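Folding Knitwear Flat on a Bed

Filed under: Laundry and Storage
Written by Gönül Işık
Last revised 2021-03-04

This page covers the flat fold for sweaters, cardigans and other knitted garments. The method suits shelf and drawer storage. It does not cover hanging, vacuum bags or blocking after a wash; the blocking procedure has its own page.

A bed works better than a table for most people. It is wide enough to open both sleeves fully, and a blanket or quilt grips the yarn slightly, so the garment stays put while you square it up. A polished tabletop lets fine knits slide.

What you need

A made bed with the top layer pulled reasonably smooth
A fabric comb or sweater shaver
A lint roller
Acid-free tissue, one sheet per garment (optional, for fine gauge)
A drawer or shelf at least 2 inches deeper than the folded piece

Before you start

The garment must be fully dry. Check the ribbing at the cuffs and hem, where moisture stays longest. Press a cuff between two fingers for a few seconds; if it feels cool, leave the piece on a rack overnight.

Take off rings and bracelets. Close zippers, and fasten every second button on a cardigan. Fastening all of them pulls the front band out of line on loose knits.

Step 1. Prepare the surface

Smooth the blanket from the center of the bed toward the sides. It does not need to be tight. A printed or checkered cover is useful at this stage: the lines give you something to align the hem and shoulders with. Run the lint roller over the area you intend to use, particularly if pets sleep there.

Step 2. Lay the garment face down

Set it down with the neck pointing away from you. Lift it from below with both hands. Picking up a heavy knit by the shoulders stretches them, and the stretch is hard to reverse on cotton and acrylic.

Step 3. Release the creases

Knitwear that has been lying in a heap forms long vertical folds, usually along the body below the armhole. Place one palm at the side seam and draw the other palm outward across the fabric. Work from the middle to the edge. Do not pull on the hem. Repeat on the second side, then flatten any raised area near the top, where the collar or a sleeve tends to bunch underneath.

Use the fabric comb now if there is pilling. Hold the knit taut with your free hand and comb in one direction only.

Typical starting condition, brown knit on a checkered blanket, with folds still in the right side:

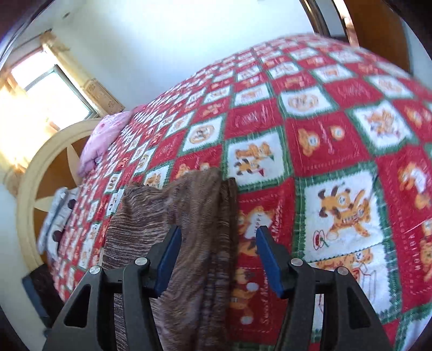
Step 4. Fold the sleeves

Bring the left sleeve straight across the back so the cuff points at the opposite side seam. Fold it down at the shoulder line until it lies parallel to the body. Repeat with the right sleeve. The two sleeves should lie side by side. If they overlap, the finished stack will lean.

For fine gauge, place the tissue over the body before folding the sleeves.

Step 5. Fold the body

Fold both sides inward by one quarter of the width. Then fold the hem up to the neck, in halves for a shelf or in thirds for a drawer. Turn the piece over so the front faces up.

Step 6. Store

Stack heavy knits at the bottom and fine ones on top. Five pieces per stack is a sensible limit. Muammer Gökçe, who maintains the shelving pages here, recommends measuring the folded piece before choosing a bin. His own shelves are 345 mm deep and take a thirds fold with the neck edge facing out.

Refold long-term storage twice a year, moving the fold lines slightly each time. June is a convenient month for the first pass, once winter pieces have been washed.

Troubleshooting

The stack slides forward — turn alternate pieces so the thick folded edge faces the other way.

A hard line remains across the chest — steam from a short distance without touching the yarn, and leave the piece flat until dry.

The collar is crushed — roll a sheet of tissue and set it inside the neck before the last fold.

Cuffs have gone wide — dampen the ribbing, push it together by hand and let it dry flat before folding again.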